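Holzboden in der neuen Wohnung: ölen oder versiegeln?

Ivano
Hallo zusammen, ich lese hier schon länger mit und brauche jetzt doch mal euren Rat. Wir ziehen im Januar um, Altbau, zweiter Stock, und der Vermieter lässt uns beim Boden freie Hand (zahlt aber nur 500 Euro dazu, na ja). Dielen, abgeschliffen werden muss auf jeden Fall. Meine Frau will Öl, ich tendiere zu Lack, weil wir zwei Katzen haben und ich keine Lust habe, jedes Jahr auf den Knien rumzurutschen. Was meint ihr?

Volomach
Öl! Ganz klar. Wir haben seit fünf Jahren geölte Dielen und ich würde nie wieder was anderes nehmen. Kratzer schleifst du kurz an, Lappen drüber, fertig. Beim Lack darfst du gleich das ganze Zimmer machen.
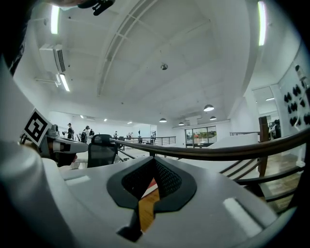
Und läuft sich barfuß einfach schöner, das merkt man vor allem im Winter. Ich nehme übrigens immer das farblose, das mit Weißpigment wurde bei uns fleckig.

Krishnan
Sehe ich komplett anders, sorry Volomach. Mit Katzen und womöglich Wassernapf auf dem Boden hast du bei Öl ruckzuck dunkle Ränder. Ich hab mattes Siegel drauf, dreimal gerollt, Ruhe ist. Von Glanzlack rate ich aber auch ab, da siehst du jedes Haar.

Volomach
Dunkle Ränder gibts nur, wenn man zu wenig geölt hat. Napf auf eine Matte stellen hilft auch ;-)

Krishnan
Meine Katze schiebt den Napf durch die halbe Küche, viel Spaß mit der Matte.

Ivano
Haha, unsere auch! Was kostet denn so eine Schleifmaschine übers Wochenende? Der Verleih bei uns will 200 Euro Kaution, das fand ich schon happig.

Kulance
Kaution kriegst du ja wieder. Teuer wird das Schleifpapier, nimm reichlich mit und bring den Rest zurück. Und schau vorher nach Nägeln!!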